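Display stand work, Tuesday, February

Started at 9:20. I continue with the clear acrylic stand for the Duvley counter, the one with steps. The question for today is still the same: which goods go on which step, so that a customer can read them from above and the small ones don't fall down into the slots.

Last week we tried it with everything standing. The thin packets were good like this, they lean on the divider and stay. The chocolate bars were not good. They are too narrow, and when I touch the table they roll over one after the other. So today the bars lie flat, end to end, on the highest step at the back. The flat packets stay upright one step lower, between the dividers. For the lowest step I took the heaviest box I found in the cupboard, the shortbread.

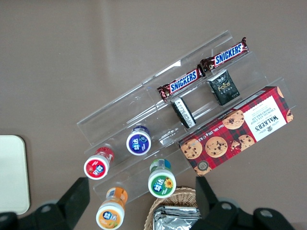 Philomena Nic Aodha thinks the bars should come down to the front, where a child or a person in a hurry can reach them, and the shortbread should go up, as people who want shortbread will look for it anyway. I understand the idea, but with 300 g or more on the top step I am afraid for the glue joints. We have to weigh it first. She also asked for price strips, and I have no place for them yet except on the front edge.

Loading on the bench: I put calibration weights on the top step, one by one, up to 500 g. The panel bends a little in the middle and comes back. I did not go further, the second stand from Moriarty is still not here and I don't want to break the only one.

Notes for myself:
Walkers box: lay it so the name can be read from the customer side. Mark that side with tape.
Clear panels show every finger. Use the soft cloth, not the paper – paper makes fine scratches.
Ask Diarmuid if the dividers can be moved by one slot. The tissue packet needs more room than the smaller one.

Stopped at 12:40. Tomorrow the weight test with the Philomena order, then the small bottles.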